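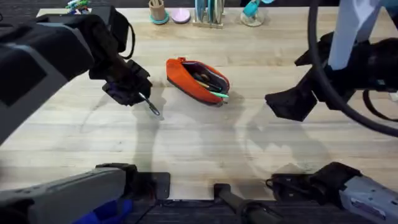
Two robot arms with an orange pencil pouch between them. Pens and pencils are inside.

Home Ask Us Make It Animals Machines For Teachers

Can a Robot Clean Up Your Room Yet?
By Yareli Ocampo

You have probably seen a video of a robot folding a shirt or putting away a cup. Maybe somebody told you that when you grow up, you won't have any chores. Don't throw away your broom. I have been hearing that since I was in second grade, and I still wash my own dishes.

Let's take one small chore and look at it hard. The chore is closing a pencil pouch.

You do it in a few seconds while talking to a friend. But try it slowly. First you find the pouch. Then you see that a pen is poking out, and you push it back in. You hold one end of the pouch so it won't slide. With your other hand you pinch the little zipper tab and pull. If the zipper sticks, you feel it right away. You back up a little, wiggle it and go again.

A robot has to do every bit of that too, and it starts out knowing none of it. It needs a camera to find the pouch. It needs a computer program to guess which part is the tab and which part is only a fold in the cloth. It needs motors to move each joint to the right spot. If the guess is off by the width of a pencil, the robot pinches air.
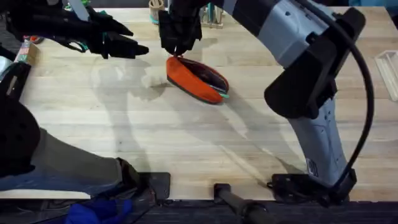
Cloth makes all this much worse. A wooden block keeps its shape when you pick it up, so a robot can count on it. A pouch sags. It bunches up and rolls over, and each time somebody touches it, it turns into a slightly different shape. Your socks, your backpack and your blanket do the same thing, and those are most of what is on your bedroom floor.

Then there is touch. The skin on your fingertips can tell you that a zipper is snagged even with your eyes shut. Many robot grippers have hard fingers that open and close and can't feel much. Some newer ones have sensors in them. Those help, but they are still a long way from a kid's hand.

So what can robots do?

Some jobs they do very well. A floor vacuum can bump its way around a living room. In a factory, a robot arm can put the same screw in the same kind of hole all day long. Look at what those jobs have in common. The floor stays flat. The part shows up in the same place every time. People set things up so the robot would have an easy day.

Your room is not set up for anybody's easy day.

What about the ones in the ads?

Last June a company called Perevex came to the library in Bresden to talk about its house robot, which is named Morin. They showed a video of Morin zipping a bag shut. It looked great! I asked how many times they had tried. The answer was 751 tries, and the zipper got all the way closed in 300 of them. That is fewer than half. The video showed one of the good ones.

I don't think they were lying. They told me the numbers when I asked. But a video of one good try can't tell you about the others, and most people in the room didn't ask.
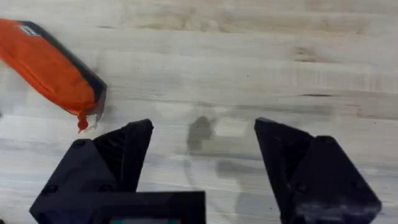
A gripper with its two fingers open and nothing between them. The orange pouch is up and to the left.

Questions to ask when you see a robot video

How many times did they try it?
Is the video sped up? (Check for a small "x5" in the corner, which means 5 times faster than real life.)
Is a person steering the robot from somewhere you can't see?
Would it still work with a different bag, on a messy table, in a darker room?
Who fixes it if it drops something?

If the video doesn't answer these, you don't know yet whether the robot can do the chore. You only know that it did it once.

Try it yourself

You need 2 people, a pencil pouch with a zipper, and two pairs of kitchen tongs. Put some pencils in the pouch and leave it open on a table. One person holds the tongs, one pair in each hand, and tries to close the zipper. No fingers allowed. The other person keeps time.

Now do it again with one eye closed. My niece Sasska got hers shut the first way and gave up the second way, and she is very stubborn.

Will robots get better at this? I expect so. They are better than they were when I was little, and a lot of smart people are working on it. I would just like to see one do my kitchen, on a regular evening, with the good tries and the bad tries both left in. Until then, the pencils are your job.

Filed under: Machines, Robots, How Does That Work?

Contact us | Copyright, all rights reserved | Back to top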